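The Last Chore

There is a basket of clean laundry at the foot of my bed as I write this, and it has been there since Thursday. I mention it because I have spent a good part of December asking people who build robots when I might expect some help with it, and I'd like you to know that I asked with real feeling.

The short answer is not yet. The longer answer took me to Florkdale, to a low brick building behind a tire shop, where a small company called Farkeo has been trying to teach machines to do the kind of housework most of us do while thinking about something else. They started with dishes, moved on to wiping counters, and have now spent the better part of a year on clothes and bedding. I came expecting something grand, I suppose, and was handed a cup of coffee and a chair in front of a towel.

The towel went well! The robot picked it up by a corner, found the next corner, gave it a little shake that I found oddly touching, and laid it down in thirds. It took 98 seconds. I timed my own at home that evening and did rather better, but then I have had a lot of practice, and I didn't have a room full of people leaning in to watch me.

Then somebody brought out a hooded sweatshirt, and we were there until lunch.

What makes cloth so hard is that it never sits the same way twice. A mug is a mug whichever way you turn it, and a machine that has learned the handle can usually find the handle again. A shirt dropped on a bed is a heap, and the sleeve you want may be underneath, or inside out, or twisted up with the sheet. You and I reach in and feel for it. We pull a bit, the heap changes, and we know more than we did. Getting a robot to do that, to tug at something just to find out what it is, turns out to be a very large piece of work.

Factories have an easier time of it, though less easy than I had imagined. At Prastby, a plant that packs work uniforms, a machine has been moving folded stacks into cartons for 3 years now, and the people there are fond of it. But the folding just before it is still done by hand, by 11 people at a long table, and the shift lead told me she doesn't expect that to change before she retires. 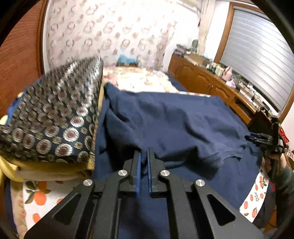

Homes are harder again, and the reason is simply that they are full of our things. Patterned sheets, a quilt on top of a blanket, a dark shirt against a dark cushion - all of it is perfectly plain to a tired person at ten at night and a real puzzle to a machine. Amini, the other outfit I visited, has come around to the view that practice in tidy labs only gets you so far, and that the learning has to come out of bedrooms where people live. Their robot manages roughly 90 percent of T-shirts on a bare table. On a made-up bed they wouldn't give me a number, and I liked them for it.

I asked everyone the same thing before I left, which was what they did about their own laundry. Most of them laughed. One engineer said she does hers on Sunday nights with the radio on and would miss it a little if it went away. I drove home thinking about that, and about how pleasant it would be to miss it, and then I moved the basket over to the chair so I could get into bed.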